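The cell that folds towels

Looking after a two-armed machine is mostly a matter of screws, cables and cleaning

By the features desk

The first job of the day in the folding cell at Flular is to wipe the table. It takes less than a minute with a damp cloth and another minute to dry, and the people who run the cell will not start the arms until it has been done. Lint builds up on the surface overnight, even with the door of the enclosure shut, and a towel slides differently on a dusty table from the way it slides on a clean one.

Flular is a small firm on the edge of Kistville that develops handling equipment for commercial laundries. Its customers wash hotel linen, hospital linen and gym towels, and most of them already own machines that fold sheets. Sheets are large and flat and arrive in a steady stream. Small pieces are another matter. Hand towels, face cloths and cleaning cloths come out of the dryer in a heap, and in most laundries a person still picks them out of a bin and folds them on a bench.

The cell is meant to do that bench job. It has two arms, a table, a tray that holds the unfolded cloths and a corner of the table where finished work is stacked. It has been in use since September, and in that time the firm has kept a paper log of everything done to it. The log is now on its second book. Reading through it gives a fair idea of what it takes to keep such a machine going, and very little of it concerns software.

The base plate comes first, in the log and in the routine. Both arms hang off the front edge of the table and share one black plate drilled with small screw holes. The holes let the arms be moved nearer together or further apart, and in the first weeks they were moved often. Set too close, the elbows met over the middle of the table. Set too far apart, neither arm could reach the back corner on the other side. The present spacing was reached by trial and has been left alone for some time.
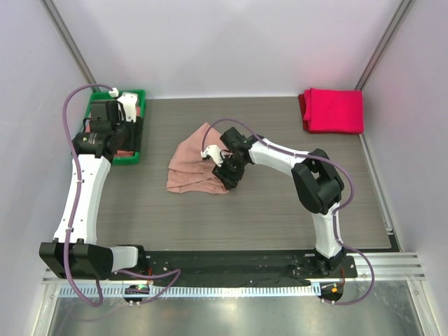 The right arm works a cloth on the table while the left arm reaches into the tray.

Every bolt on the bases is checked with a torque wrench on a Monday. An arm that has worked slightly loose does not look loose. It simply begins to miss. The log has an entry from the early days in which the left arm was picking a little short all morning. The team spent hours going over the camera settings before someone put a hand on the base and felt it rock. The bolts have had a line of paint pen across the head and the plate ever since, so that a turned bolt can be spotted without a tool.

Cables are the next item, and they take up more pages than any other. Each arm has a purple cable that runs from the gripper back along the links to the base. It has to be long enough that the wrist can turn fully without pulling on the connector, and short enough that it does not drag over the work. The first set was tied down neatly along the whole length of the arm. It looked tidy and lasted a fortnight before a conductor broke at the wrist. The cables now stand off the arms in wide loops, with a fixing only where one is needed. It is less pleasing to the eye, but the present pair is still in service.

There is a simple test for a new cable. The arm is switched to its free mode, in which the motors offer little resistance, and is moved by hand to each of eight positions marked on a card. At each one the fitter looks for a tight spot or a kink, and for any place where the loop might catch on the tray. If it passes, the arm is run through the same positions under power at slow speed. Only then does it go back to work. The whole business takes around 110 minutes from start to finish, most of it spent getting the old cable off.

The tray caused trouble of its own. It is a green plastic one, of the sort sold for storing small parts, and it sits in the back left corner of the table. The left arm reaches down into it to take out the next cloth. At first the tray was held only by its own weight. When the gripper closed on a cloth that had snagged on the rim, the tray came along too. It is now fixed, and its position is checked against two pencil marks after cleaning. A shift of a few millimetres is enough to bring the fingers down on the rim and stop the arm.

Deciding how full to load it was harder. With a deep pile the gripper tends to bring up two cloths at once. With a single cloth lying flat on the bottom, the fingers can close on nothing at all. The operators load a few at a time, dropped in without any folding or smoothing, and top up as they go. They have been asked by visiting customers whether the cloths could be laid in neatly to help the machine. They could, but a person who has time to lay them in neatly has time to fold them.

Folding itself is shared between the arms. One pulls a corner out of the heap and lays the cloth down, and the other presses and drags until an edge shows. A good deal of this looks clumsy. A cloth may be picked up, dropped and turned several times before the first fold is made, and a person watching for the first time usually wants to reach in and help. The door is interlocked for that reason. Opening it stops both arms where they are, and they have to be sent home before work can begin again.
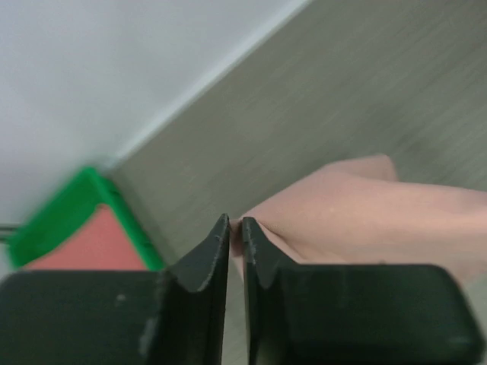 Gripper fingers are treated as a wearing part, in the same way as brake pads on a car. Cloth is soft, but the table is not, and to get hold of a thin edge a finger has to touch down and slide. The tips scuff. A few scuffs do no harm and may even help the grip. A nick is more serious, as it will catch a loop of towelling and pull a thread, and a laundry cannot send out a hotel towel with a thread hanging from it. The fingers are inspected at the end of each shift by running a piece of old nylon stocking over them. If the nylon snags, the finger is sanded or replaced.

Replacement fingers are kept in a drawer under the bench, bagged in pairs. They are always changed in pairs, even when only one is damaged, because a new finger against a worn one closes unevenly. After a change the gap between them is set with a feeler gauge and the gripper is told afresh where fully closed is. Leaving out that last step is the most common mistake made by new staff. The fingers then stop short of each other, and thin cloths slip out while thick ones are held perfectly well, so the fault can go unnoticed for most of a day.

The camera at the wrist needs little beyond a clean lens and an occasional check that it has not been knocked. Fluff settles on it as it does on everything else. A blower brush is kept on a hook by the door, and the rule is brush first and wipe second, as wiping a dusty lens will scratch it. Lighting has mattered more. The pale walls of the enclosure were fitted chiefly to keep the light even, after the team found that results in the afternoon were worse than in the morning. The cell had been standing opposite a window. The walls went up, the blind came down, and the difference between the two halves of the day went away.

There are jobs that have not been solved so well. The front rail collects lint along the whole of its length, and the only way to clear it is with a paintbrush and a vacuum cleaner. The small modules under the bases, one for each arm, are mounted where they are easy to reach and also where they are easy to knock. A guard has been drawn up but not made. Ositz, the machine shop across the yard that cuts most of the metal parts, has the drawing.

A second cell is being built for Marchetti, a family laundry that has agreed to put one on its own floor for a trial. Much of what is in the log has gone into it from the start. It will have the cable loops, the fixed tray and the paint marks on the bolts. It will also stand in a warm, damp room with dryers running on both sides, and the firm expects to learn about lint all over again. The laundry's staff will do the daily checks themselves, from a single sheet of paper that hangs on the door.

That sheet has been rewritten several times. The first version ran to four pages and was not read. The present one has the table wipe at the top, then the bolts, the cables, the tray marks, the fingers and the lens, with a box to tick beside each. At the foot is the telephone number of the workshop and a line in capitals asking people to write down what they did before they ring. Delivery is planned for 25th April, provided the door switches arrive in time.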